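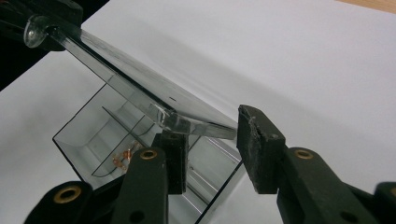

第11章　透明な箱は片づくのか

11.1　「見えるからわかる」を疑う

透明なアクリルの箱に小物を入れて蓋をする。収納の手引き書を開けば、たいていどこかにこの方法が載っている。中身が見えるので探さずにすむ、見えるのできれいに使うようになる、見えるので買いすぎない。三つとも同じ「見える」から引き出された主張だが、根拠まで同じとは限らない。本章ではこれを別々に扱う。

まず、見えることと、わかることは違う。章の初めの写真の箱には、赤銅色の小さなものが一つ入っている。壁は透明で、遮るものはほとんどない。それでも、これが何であるかを即座に言い切れる読者は少ないと思う。巻いた線のようでもあり、何かの部品のようでもある。入れた本人なら一目でわかるだろう。しかし「一目でわかる」というとき、誰の一目なのかは、手引き書ではまず問われない。家族で使う引き出し、学校の準備室、共同の工作室では、入れる人と探す人が別であることのほうが多い。

透明な素材には、見え方そのものの問題もある。アクリルの面は光を通すと同時に反射する。仕切りを入れれば、その線が内側の壁に映り、実物の線と重なって見える。明るい部屋では白い照り返しが中身の手前にかぶることもある。箱を二つ三つと重ねた場合にどうなるかは、章末の実習で各自確かめてもらいたい。

11.2　ある調査とその読み方

透明容器を勧める資料にしばしば引かれるのが、Veikko Partanenによる小物収納の調査である。回答者は933人、うち多数が「透明な容器に替えてから探し物が減った」と答えたとされる。数字だけ見れば十分に大きい。だが、次の点が気になる。

第一に、これは回答者の自己申告であり、探す時間を測ったものではない。第二に、容器を替えた人は、その際に中身を全部出し、要らないものを捨て、種類ごとに分け直している。探し物が減ったのが容器のおかげなのか、分け直しのおかげなのか、この調査からは区別できない。布の袋に替えても、同じだけ減ったかもしれないのである。第三に、替えた直後の感想と一年後の感想が混ざっている。新しい容器を買ったばかりの人が満足しているのは当たり前で、収納の効果とは呼びにくい。

Partanen自身は報告の末尾でこれらの限界を認めている。引用する側がそこまで読んでいないだけ、という面もある。

11.3　蓋という手間

容器の議論で見落とされやすいのが蓋である。蓋はほこりを防ぎ、上に物を載せられるようにする。その代わり、出すときと戻すときに動作が増える。載せるだけの板状の蓋なら、持ち上げて、どこかに置き、中身を取り、また蓋を取って戻すことになる。つまみがあれば楽になるが、片手に中身を持ったままでは、つまみがあっても扱いにくい。

Kernis収納研究室が家庭で行った観察では、蓋つきの小箱から物を出した場面が2,212回記録された。出したものはおおむね箱に戻ったものの、蓋まで閉めた場面はずっと少なかったという。この差は住む人のだらしなさとして片づけられがちである。筆者はそうは考えない。一日に何度も開ける箱に蓋をつけた設計のほうを、先に疑うべきである。

ただし、この観察にも注文はつけられる。観察者が同じ部屋にいたのか、箱がどの高さに置かれていたのかが書かれていない。見られていれば人は普段より丁寧に閉めるだろうし、棚の上段なら閉める気も失せる。回数の多さは、条件の書き漏らしを埋め合わせてはくれない。

11.4　仕切りは誰のためか

仕切りは、入れるものの大きさが決まっているときによく働く。決まっていないときは、どちらの区画にも収まらないものが必ず出てきて、結局は仕切りの上をまたいで置かれる。線やコードのついたものは特に厄介で、本体は区画に収まっても、線のほうが床を這って隣へ出ていこうとする。

Wilczyńskaの小物箱の手引きは「仕切りは多いほど散らからない」と述べるが、例に選ばれているのはボタンや切手のように形のそろったものばかりである。都合のよい例だけで立てた規則を、裁縫箱にも工具箱にも当てはめてよいとは思えない。仕切りを買う前に、いま入っているものを全部机に並べ、いちばん長いものを測る。筆者が勧められるのは、さしあたりこの程度である。

11.5　値段の問題

仕切りと蓋のついたアクリルの箱は、店で買えば一つ4,000円ほどすることもある。菓子の空き箱なら費用はかからない。両者の差額に見合う働きがあるかどうかは、飾って眺めたいのか、探す時間を縮めたいのかによって答えが変わる。前者であれば本書が口を出すことではない。後者であれば、空き箱に名札を貼ったものと比べてから決めても遅くはない。

本章で用いる語

可視収納　中身が外から見える状態で物をしまう方法。透明容器のほか、網かご、扉のない棚を含む。

動作数　一つの物を取り出し、元に戻すまでに必要な手の動きの数。蓋の開閉、容器の移動も一つずつ数える。

区画余り　仕切られた区画のうち、入れたものの形に合わず使われない部分。

章末の実習

1　同じ大きさの透明な箱と不透明な箱を用意し、同じ小物を入れる。不透明な箱には名札を貼る。中身を入れていない人に指定の物を探してもらい、かかった時間を比べなさい。

2　自宅の蓋つき容器を一つ選び、動作数を書き出しなさい。蓋を外したまま一週間使い、困ったことがあれば記録すること。なければ「なし」と書く。

3　透明な箱を重ねて窓際と部屋の奥に置き、中身の見分けやすさがどう変わるかを、朝と夕方に調べなさい。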